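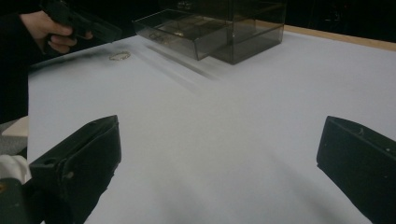 Against the Clear Desk

3 min read

My office in Colarbridge went clear-desk in August. Everything off the desk by six, every night, no exceptions. One drawer each. The email said we'd all feel lighter. I felt robbed.

I'd had 23 years of stuff on that desk, across three jobs. Receipts, a dead stapler, the Nuttall contract with the coffee ring on page one. I knew where all of it was. Ask me for the Nuttall contract and I'd have it in your hand before you finished the sentence. Now it's in a folder inside a folder and I have to remember what somebody else decided to call it.

People who like empty desks think a pile is laziness. Sometimes, sure. But a pile is also a list. Top of the pile is what I'm doing, bottom of the pile is what I'm avoiding, and I can see both when I walk in. Put it all away and I forget the bottom half exists. So does everyone else – we missed two renewals in September and I'd bet lunch they were in a drawer.

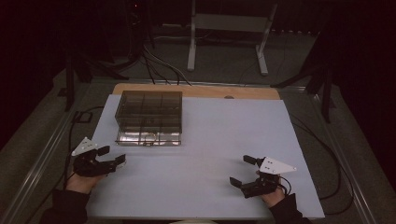 And then the shopping. Nobody clears a desk for free. We spent $600 on organizers from Ludirik, trays and dividers and little bins, to hold things we were told we didn't need. Begoña Bermúdez across the aisle has one bin just for paper clips. She's had it labeled. She does not use paper clips.

I put this to Ekene Akpan, who ran the Tustdale office before ours and had the same rule there. His view is that a shared room has to be fair to the people sharing it, and my mess was leaning on somebody's elbow. Ok. That one landed. I did lean. If the rule was "keep it on your own side" I'd sign today.

But thats not the rule. The rule is the desk should look like no one works there, and I don't see who that's for. Visitors? We get maybe one a month, and he's here about the boiler.

Let people have a pile. One pile, a foot high, dont touch it. Tidy people can be tidy next to it. I've asked twice and will ask again Monday, if I can find teh form.

Contact | Back to top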